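Moving up to big school and the new bus – how did yours cope?

Posted in School Years by Pauline Rowbotham

Hello all, first time posting in this bit of the site, I usually stick to the recipes! My daughter starts at Jingate in September and she'll be on the 738 from Andville, which means out of the door well before I've had my second cup of tea. She's 11, she's sensible, but she has never been on a bus without me and her primary was a six-minute walk.

I teach part time (Year 4, three mornings) so I can't drive her and get to my own class, and her dad leaves before any of us are up. The school sent a welcome pack with pages and pages on uniform and one line about travel. One line! I've told her it will be fine so many times that I've stopped believing it myself, and last night she asked what happens if she falls asleep and ends up in Nuttall. I didn't have a good answer – I think I said "you'd ring me", and then we both remembered she doesn't have a phone yet.

So, did you do practice runs in the holidays? Did you go with them on the first day or is that social death? And does anybody give them a key straight away?

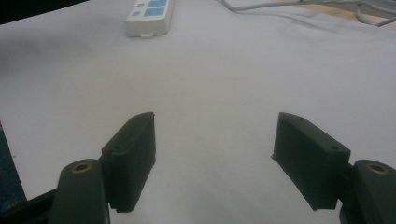 White sheet, with the tabletop behind.

EvieAshworth replied

Hello Pauline! I've been through this with two, both on that same bus, so I have opinions (sorry in advance).

Do the practice run, but do it twice. The first time you sit together and you point out the stops, and the second time you sit at the back and she sits wherever she likes and rings the bell herself. My eldest was furious with me for making him do it and then he was the one telling all his friends which stop was which. If you can manage it, go at the proper time of day, though of course in August it's half empty and you don't get the full horror of the sixth formers and their bags.

First day, I walked mine to the stop and stood a little way off pretending to look in the newsagent's window. He knew. I cried all the way home and he came back at ten to four wanting toast and wouldn't tell me a single thing about it.

On the key, yes, straight away, but on a long cord clipped inside the bag. We went through three keys in the first year before I thought of the cord. And leave a spare with a neighbour who is in during the day. For the phone, a cheap one with buttons did us for ages, just check the school's rules on having them switched off.

Falling asleep and going to Nuttall – my youngest did miss her stop once, in about the second week, because she was talking. She told the driver, got off at the next one and walked back. She was 13 minutes late and got a nice lady in the office instead of a telling off. It did her more good than anything I'd said all summer.
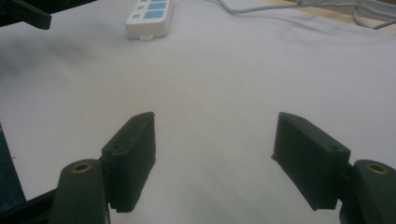 Words: Evie Ashworth

One more thing I forgot, the bus pass. Order it early! Ours took most of the holidays to turn up and I ended up scrabbling about for coins every morning. Take a photo of it when it comes as well, front and back, so you've got the number when it goes missing.

werent_mum replied

We're out at Werent so ours is a different bus, but look for other children getting on at your stop. I put a note on the village page and found four, one in the same form. They don't even sit together now but it got them through the first fortnight.

I wouldn't go on the bus with her on the first day, personally.

old_chalky replied

Left home at 7 every morning and cycled it in my day, 9 miles there and back. They'll be fine.

Pauline Rowbotham replied

Thank you all, especially Evie, I've read yours out to her and she wants it noted that she would not be talking. Pass is ordered. We're trying the bus next week, me at the back with a book, and I've bought a bright orange cord for the key, which she says is hideous. Evie, did you let yours have the top deck to begin with or did you make them stay downstairs?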